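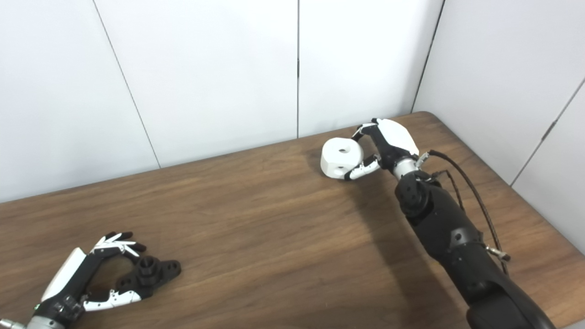

Stadau Rural Wellbeing Group
Notes from our meeting, Apr 12, 2024

I said I'd type these up, so blame me for any spelling. Sneha chaired and Bořivoj came straight from milking. Apologies from the Grulamero end, where the road was shut again.

Last time's notes: fine, apart from the hall hire for March, which I'd put down twice. Fixed now.

Sleep and stress leaflet
We posted 219 to farms and smallholdings, and 181 are still in the box by my back door (please come and get some!). Bořivoj thought the print was too small for anyone over fifty and read a bit out at arm's length to prove it. Sneha will ask the printer for a bigger version. I'd like the helpline number on the front as well – everyone agreed, so that's going in.

Health checks at the mart
Sneha Kaushik has spoken to the practice nurse, who can do blood pressure and a quick chat on sale mornings, up to 16 people each time. We talked for ages about where to put her. The canteen is warm but you'd have the whole ring listening in. Bořivoj Dvořáček is going to ask for the old weighbridge office, and whether the heater in there works.

Money
The Broton grant came through, 2000 in all, and it has to be spent on the checks and travel. I asked if that covered tea. It doesn't.

Evening talks
Zinchenko have offered their showroom for a talk on farm backs and knees. Lovely offer, but lambing isn't finished up the hill, so we'll go back to them with a later date – I'm writing that letter.

Any other business
The kettle has gone missing from the hall. If you've got it, no questions asked.

Next meeting: same place, half past seven, and Sneha's bringing the key.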